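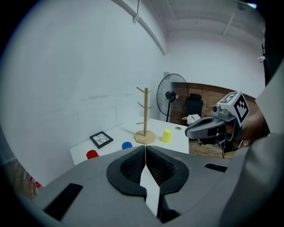

Hussam Bataineh wants to talk about doors first. We have arranged to discuss the good-practice guide he has spent the winter writing for Meltix, and I have my notebook open at a page headed "Standards", but he would like me to know that the best safety rule he ever met was a note taped to a door in a bakery where he worked as a student. It read: "Stop. Who is behind this?"

"I think about that note more than I think about most of the documents I'm paid to read," he says, pouring tea for both of us. "It had one question and you could answer it in a second. You didn't have to sign for it."

His guide covers hand-held grippers, the kind a person carries and works by hand so that a robot can later learn from the recordings. A formal standard for robot arms will tell you a great deal about speed, force and fences, he says, but it has rather less to say to two people standing at the same table with a gripper each, trying to hang a cup on a mug tree.

"The person is the arm," he says. "So you have to write for wrists and shoulders, and for people who had a bad night's sleep. I came from machine guarding, and it took me a good while to get used to that."

The first draft ran to 70 pages. He sent it to the team at Lilangate, who use grippers every day, and they sent it back very politely with most of it crossed out. The version he shows me is 8 pages long, and he is still a little sore about a section on floor markings – "a lovely section," he says – that didn't survive.

What did survive is mostly plain housekeeping. Agree on who moves first before either person reaches over the table. Keep loose cables away from the fingers. Set the gripper down when you need to talk something over. Check that both markers and lenses are clean before a session, and write down what you changed if you changed anything, even if it was only a finger pad.

"People laugh at the one about writing things down," he says. "Then they come back in April asking why half their recordings don't match the other half, and I get to be unbearable for an afternoon."

The rule he argued hardest for concerns failed attempts. Under the guide, a dropped cup or a missed peg is kept and labeled, and the operator isn't asked to explain it. Vashisht, an earlier client of his, had kept a tally of mistakes by name, and he noticed that people there had begun to hurry and to grip too hard. In one batch of 3,364 recordings, he says, he couldn't find a single honest fumble.

"Nobody's hands are that good. Mine certainly aren't, you can ask my wife about the glasses."

I ask whether a guide like this should become a proper standard, with audits and a certificate for the wall. He takes a long time over the answer, and a second cup of tea. He would like to see the wording on breaks and shared tables made common from one lab to the next, so that a person who trains at Grolitel can walk into another room and know what to expect. The rest he would leave loose for a few more years while the tools are still changing.

"You write a rule for the gripper you've got," he says. "Next year's might be half the weight, and then my page on lifting is just an old man fussing."

He is revising that page again this week, as it happens, and he walks me to the door still talking about it.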